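Print this article | E-mail this article

A firm handshake

29 April 2022

I have now spent three days of my life watching robot fingers pinch laundry, and I'd do it again tomorrow!

The invitation came from Sze-wing Poon, who runs the test room at Tirlow and had two grippers she couldn't choose between. One was the Rinach, a stiff parallel jaw that closes like a good pair of pliers. The other was the Stusel, softer in the fingertips and slower to shut. Same arm, same controller, same cloth, and 192 grasps split down the middle. Would I like to come and keep score? I had my coat on before she'd hung up.

My money was on the Stusel. Soft fingers for soft things, right? And on a cloth laid flat it was lovely to watch, sort of feeling its way in (I may have cooed). The trouble was the edges. It would get hold of a corner, start the lift, and the fabric would slither out at the same spot nearly every time. Volker Rathjen, who'd written the grasp routine, kept muttering about closing force and fiddling with it between runs, until Sze-wing told him to leave it alone or we'd be comparing his moods instead of the hardware.

The Rinach had no manners at all. It went in hard and came up with whatever was there, sometimes one layer, sometimes the whole bundle.

Flat cloths are the easy part, mind you. Scrunch one up and drop it in the middle of the table and everything changes — the camera has to decide which bit is a fold and which is only a shadow, and a deep crease looks an awful lot like an edge if you're a piece of software.

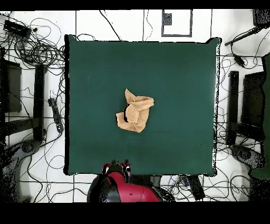

We did 35 grasps that way with each gripper before lunch on the second day, and the gap I'd been expecting never showed up. Both did best when Volker aimed for a bit that stuck up, and both were hopeless on anything lying flat and wrinkled.

So which one did she buy? Neither, yet. The Rinach won on the count, but Sze-wing wants another go in October with longer fingertips on the Stusel, and she's asked me back to keep score. I've told her I'm bringing my own tea towels.

Print this article | E-mail this article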